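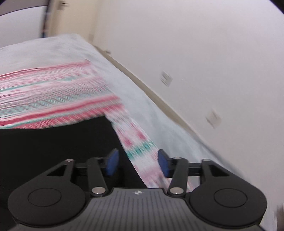
Pink, red, teal and white stripes on a pale sheet.

24 shares | 64 comments

I will defend the loud blanket to anyone who will listen. Everybody I know has gone over to beds in oatmeal, fog and stone, and I get it, they look restful in the Flarley catalog. But I walk into a bedroom with a striped blanket on the bed and I'm happy before I've put my bag down!

Zigzags help. So do diamonds, and those little cross-stitch shapes that look like snowflakes if you squint (I love these in November and I love them just as much in May). A pattern like that forgives everything. You can throw it on crooked, let one end trail over the side, dump your laundry on top, and the bed still looks like somebody had fun with it.
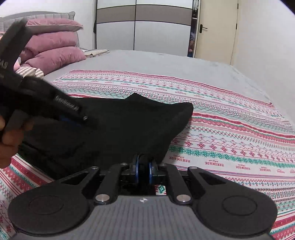 Gray headboard, pink pillows, and "HANDMADE" in red along the stripes.

My one rule is to keep the rest quiet. A plain gray fitted sheet is perfect, and a gray headboard is even better. Then pick one color out of the stripes and repeat it in the pillows. Pink is my favorite, piled up three deep, with a small striped one tucked in low if you have it.

And yes, I even like lettering on a blanket. A friend in Stodov thinks words belong on mugs. She owns 100 mugs, so I'm not taking her advice on restraint. Give me the red letters, the zigzags, the whole noisy lot, and keep the oatmeal for breakfast.

100 comments on the last column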